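Chapter 22
Local News in the Age of the Ranked Feed
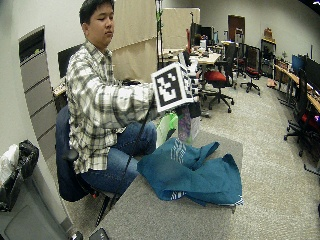
Chapter Objectives

After reading this chapter, students should be able to:
Define the terms ranking, recommendation, and editorial judgment.
Compare the duties of a newspaper editor with those of a platform company.
Explain how a change in ranking can affect the income of a small newsroom.

22.1 The Grarnard Case

For most of its history, the town of Grarnard was served by one weekly paper, the Meredith. Its editor, Glenys Gittins, chose the front page each week and answered letters from readers who disagreed with her choices. When the paper moved online, a large share of its readers began to reach it through Walanex, a service that gathers stories from many publishers and sorts them for each user.

In June, Walanex revised its sorting rules. Visits to the Meredith's report on the town water budget fell to 325, compared with 1,189 for the same report a year earlier. The paper had changed neither its staff nor its schedule. Gittins wrote to the company and was told that no person had reviewed the story.

Media scholar Natalie Pearce has argued that this answer leaves the main question open. Sorting rules are written by people, and a decision to favor recent or widely shared items is a decision about what the public will see. Ifor Ifans takes a narrower view. In his account, the word "editor" should be kept for those who accept legal responsibility for what they publish.

Section 22.2 sets out both positions in full.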